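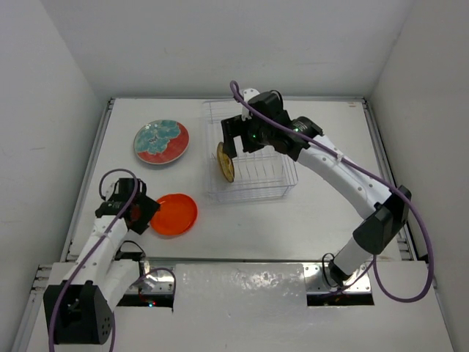 Sprechzettel Geschirr und Abtropfen, Teil nach der Kaffeepause. Zeit: knapp halten, letztes Mal überzogen.

Einstieg

Kurz warten bis alle sitzen. Frage in den Raum: Wer stellt Teller ins Gestell, wer legt sie auf ein Tuch? Handzeichen. Nicht diskutieren lassen, kommt später.

Dann gleich zum Punkt: Abtropfgestell ist das meistbenutzte und am schlechtesten ausgesuchte Teil in der Teeküche. Wird gekauft wie ein Schwamm. Steht dann jahrelang da.

Folie 1: Das Gestell

Drahtgestell, rechteckig, parallele Fächer. Klassiker. Teller steht hochkant im Fach, Luft kommt an beide Seiten.
Abstand der Drähte ansprechen! Zu weit = kleine Teller kippen. Zu eng = tiefe Teller gehen gar nicht rein.
Kleine Teller immer an ein Ende, nicht in die Mitte verstreut. Sonst hat man nachher überall Lücken, in die nichts Großes mehr passt.
Beispiel Teeküche Skarnden: da haben wir zuerst die kleinen links eingereiht, dann nach rechts größer werdend. Lief ab dem ersten Tag besser. (Wer nachfragt: Gestell war das von Cendik, das schmale.)

Folie 2: Welcher Teller zuerst

Reihenfolge beim Einräumen. Klein, mittel, groß. Wer mit dem großen anfängt, verdeckt sich die Fächer dahinter.
Am Rand anfassen. Senkrecht von oben rein, nicht schräg. Schräg heißt: hakt am Draht, Kante platzt ab.
Erst loslassen wenn der Teller unten aufsitzt. Klingt banal, ist aber die Stelle wo die meisten Macken herkommen.

Hier Teller rumgeben, den mit der abgeplatzten Kante. Liegt in der Kiste ganz unten, vorher rausholen!!

Folie 3: Kunststoff und Dekor

Bunter Kunststoffteller mit hochgezogenem Rand: leicht, rutscht im Gestell, steht gern schief. Eher zwischen zwei schwerere stellen. Wasser sammelt sich am Rand, also einmal abschütteln.
Dekorteller, großflächig gemustert: nicht am Nachbarn scheuern lassen. Ein Fach freilassen. Bei alten Stücken lieber flach auf ein Tuch und von Hand trockenreiben, fertig.
Surkar-Serie kurz erwähnen, die matten. Zeigen jeden Kalkfleck. Lacher kommt meistens hier, Pause lassen.

Folie 4: Platz drumherum

Ein Gestell braucht freie Fläche daneben. Faustregel von mir: einige 80 cm Arbeitsplatte, wenn's geht. Sonst wird auf dem Gestell gestapelt und dann wars das mit dem Trocknen.
Nasses auf die eine Seite, Gestell in die Mitte oder nach hinten, Trockenes direkt in den Schrank. Nicht zwischenparken.
Helle Fläche ist gut, man sieht Pfützen und Krümel sofort. Dunkle Platte verzeiht mehr, wird aber auch seltener gewischt.
Bautista-Umbau nur wenn Zeit ist. Dort stand das Gestell vorher am Fenster, immer im Weg. Jetzt hinten an der Wand.

Folie 5: Reinigung

Das Gestell selbst!! Vergisst jeder. Im September haben wir bei 3 Küchen nachgesehen, in 2 davon Belag an den unteren Drähten.
Essigwasser, Bürste, abspülen, umgedreht trocknen lassen. Einmal die Woche reicht im Normalbetrieb.
Tropfschale extra. Nicht nur ausleeren, auch auswischen.

Übung am Tisch

Jede Gruppe bekommt ein Gestell und einen gemischten Stapel. Einräumen lassen, dann tauschen und die andere Gruppe räumt aus. Ich gehe rum, sage erstmal nichts.
Nach der Übung fragen: Wo hat's gehakt? Meist bei den kleinen Tellern. Zurück zu Folie 1, Fachabstand nochmal zeigen.

Falls Fragen zu Spülmaschine kommen: nächster Block, jetzt nicht.
Falls Fragen zu Holzbrettern: hochkant, mit Abstand, nie ins Tellergestell quetschen.

Handzettel liegen vorne rechts. Tücher wieder einsammeln, letztes mal haben welche gefehlt.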